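Pelodcombe guest bath, the August tidy-up

Hi all, Flor Palomino again! The guest bath at Pelodcombe finally got its turn last month, and I want to put it up here before we all run off to start on Fekdale. We gave ourselves one morning for it, and Jad and I were through by lunch (with a long coffee break in the middle, I won't lie). Hanan has been after me for ages to show the small stuff as well as the big before-and-afters, so this page is for her.

If you're new, we keep the towel rules short. Two hand towels per bathroom, dark ones by the sink – they forgive makeup – and the big ones go in the hall closet, folded in thirds. Da-eun still folds in half and we're working on her.

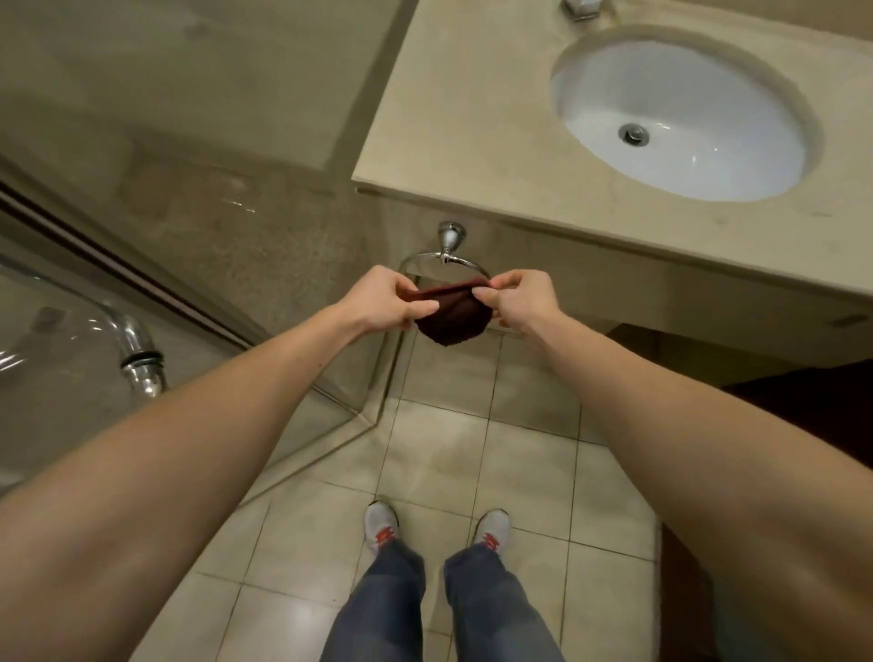 Housekeeping Team – Pelodcombe House

Maroon hand towel going over the ring on the front of the vanity, just under the counter. I hold it by both top corners and ease it over so it sags a little in the middle. I do love that chrome against the beige marble! Hadi wants the same kind of ring at Fekdale, so if you have a spare one, bring it along.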